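The **kidney desk** is a writing table whose top is shaped like a kidney or a broad bean, with a hollow curve on one long side and a swelling curve on the other. The sitter usually takes the hollow side. The form is commonly dated to eighteenth-century France and England, though the dating of individual pieces is often less secure than sale catalogues suggest, and many desks sold as early examples are later copies or heavy repairs.

## Name

The French word *rognon*, meaning kidney, is often attached to the shape, and English dealers have used "kidney table", "kidney desk" and "bean desk" without much care for the difference. Some writers insist that a kidney desk must have two banks of drawers and that anything lighter is a table. The rule is tidy, but older descriptions do not follow it, and it seems to have been imposed afterwards by people who needed headings for their books.

## Origins

The usual story is that the shape was devised for ladies' rooms, where a small curved table could be drawn close to the body for writing or needlework. There is some support for this. Small kidney-shaped tables do appear in rooms of that kind. The stronger claim, that a single maker invented the form for a single client, has been attached to several workshops in turn and rests in each case on very little.

A more modest account treats the kidney top as one of many curved shapes that cabinetmakers tried once veneers could be laid over bent surfaces with some confidence. Serpentine chests, bow-fronted sideboards and oval tables belong to the same fashion. On this view the kidney desk needs no inventor. The furniture historian Yanling Jiang has argued for this reading, and has complained that "a curve with a legend sells better than a curve".

## Revival

The form returned in the nineteenth century as part of a wider taste for earlier styles, and again in the middle of the twentieth, when kidney-shaped tops were put on coffee tables, dressing tables and reception desks. The second revival is often credited to abstract art. The link is plausible but loosely argued. Furniture firms had other motives, among them the wish to make a plain board look new at small cost.

Two firms are usually named in accounts of the later office version. Besnard sold a pedestal desk with a leather top, in a first run of 400, and described it as a return to classical proportions. Tivberg offered a plainer model with a painted top and a single drawer, and made 600 before dropping it. Both firms later claimed to have been first. Their surviving price lists do not settle the matter, as the earliest Besnard list is undated and the Tivberg one mentions only February.

## Construction

A curved top wastes material. Cut from a flat board, it leaves offcuts that are hard to use, and the edge must be finished by bending a strip around it or by shaping and sealing the board itself. Tight inward curves are the usual place for an edging strip to lift.

Drawers are the greater difficulty. A drawer box is nearly always straight-sided, for it has to slide, so a drawer under a curved edge is normally a plain box with a shaped front fixed to it. Storage is lost between the straight box and the curved outline. Makers have tried wedge-shaped drawers and trays that swing out on a pivot. The Kinel desk used the second method and was praised for it in the trade press, but the pivots wore badly and the trays sagged, a fault the reviews did not live long enough with the desk to notice.
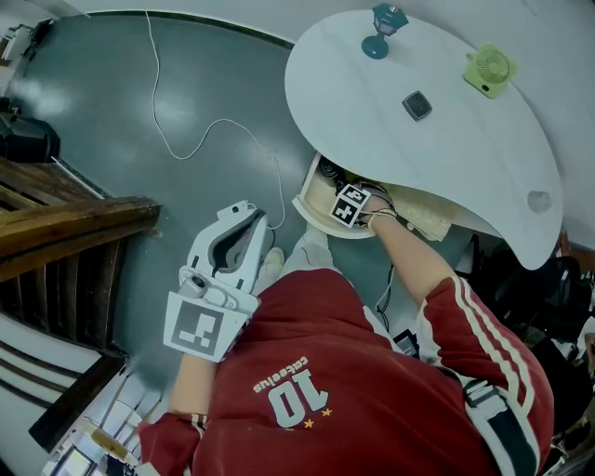 Does a kidney-shaped desk hold less than a straight one of the same width?

Usually it does, as the hollow side takes away part of the top and the drawers beneath have to be made shorter or narrower to fit.

The loss varies with the depth of the hollow. A shallow curve costs little, while a deep one can leave the centre of the desk too narrow for an open ledger or a large screen. Pedestal versions recover some of the space at the two ends, where the lobes are widest, though the corners of the drawer boxes still fall well short of the outline.

## Claims about comfort

Sellers have long said that the hollow side brings everything within reach and eases the back and shoulders. The first part is simple geometry and is true up to a point: a person seated in the curve has some of the surface to the left and right as well as in front. The second part is much weaker.

The study most often quoted in brochures was paid for by Lokel, a maker of curved desks, and followed 121 office workers. Those moved to curved desks reported less stiffness than those who stayed where they were. They had also been given new chairs. The published summary mentions this in a note and makes no attempt to separate the two effects. Answers were collected on a Friday afternoon, which may have cheered both groups equally, but the comparison was never repeated on another day or by anyone else.

Chair height, screen height and the length of time spent sitting are all likely to matter more than the outline of the top. A straight desk at the right height will probably serve better than a curved one that is too high.

## Collecting

Prices for early pieces depend heavily on the top being original. Tops were often replaced after staining or splitting, and a plain table could be given a kidney top to raise its value. Buyers are commonly advised to look at the underside for old screw holes that match nothing, and for a difference in colour between the top and the rails. Neither test is reliable alone. Screws were moved for honest reasons, and timber can be stained to match.

Mid-century examples are cheaper and less often faked – there was until lately little reason to fake them. Labels should still be treated with care. Besnard labels in particular turn up on desks with drawer runners of a pattern the firm did not use, and at least 2 such desks have passed through auction with the attribution unchallenged.

## See also

- Bureau plat
- Pedestal desk
- Dressing table
- Serpentine front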